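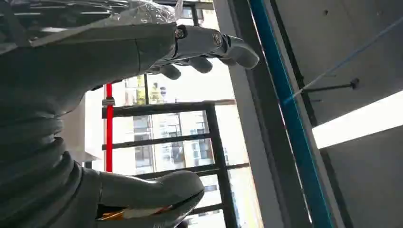 The machines came to Floletti in January, and by the end of the second week Mahnaz Mazandarani had stopped saying good morning to them.

She had done it at first because everyone on the packing floor did. You walked past a thing with hands and you said something. Then the man from Brurard who was setting them up asked her, politely, if she could stay behind the yellow tape until he was finished, and after that she just walked by.

Floletti packed small parts for other companies. Hinges, valve caps, drawer slides. Mahnaz had been there eleven years, the last four on the bench by the stairs, where she filled boxes for the Melnychuk account. A good shift was 700 boxes. She didn't rush and she didn't talk much, and her boxes didn't come back.

The new line did 1,098 on its first full shift. The number went up on the screen over the time clock and stayed there until somebody from the office took it down.

"It's not a race," said Dolores, who had the locker next to hers.

"I know it's not," Mahnaz said.

They moved her to what the schedule called support. She had a stool, a tablet, and a bin. When one of the hands dropped a part or closed on nothing, the tablet buzzed and she got up, pressed the hold button, and fixed whatever it was. Usually a cap had rolled against the lip of the tray. She pushed it back with one finger, pressed the button again, and sat down.

Her back felt better. She told her sister so on the phone, and her sister said well, there you go. Mahnaz agreed. She didn't mention that she had started bringing a book and that the supervisor had asked her to put it away.

The benches went next. Two men unbolted them and took them down in the freight elevator, and there were pale marks on the floor where they had stood. Six people from the day shift were offered places at the Litdale warehouse, forty minutes farther out. Four took them. Dolores was one. She cleaned out her locker during lunch and gave Mahnaz her good scissors.

"You'll want to hear people," Dolores said. "It's too quiet up here now."

It was true. Before, there had been a radio, and the tape guns, and an argument going most afternoons. Now there was the fan and the small sound of joints moving.

In March a batch of caps came in with a rough edge. The tablet showed green. Mahnaz was reaching into the tray for a stray one when she felt it, a burr no bigger than a grain of salt. She tried another, then ten more. She pressed hold.

The supervisor came over in under a minute. "What's it stuck on?"

"It isn't stuck." She put a cap in his palm. "Run your thumb around that."

He did, and then did it again. About 600 boxes had already gone to the dock. They brought them back up and opened them, and it took the rest of the shift and part of the next one. They set up a folding table, and Mahnaz showed two of the younger ones how to turn a cap against the thumb without looking at it.

The week after, a line was added to her job sheet: check parts by hand, every tray. There was no change in pay. She asked about that, and the supervisor said he would bring it up, and she said she would ask again on the first of the month.

Then she took her stool and moved it closer to the trays. The hand nearest her opened, went down, and came up with a cap. She let it go by and picked up the next one herself.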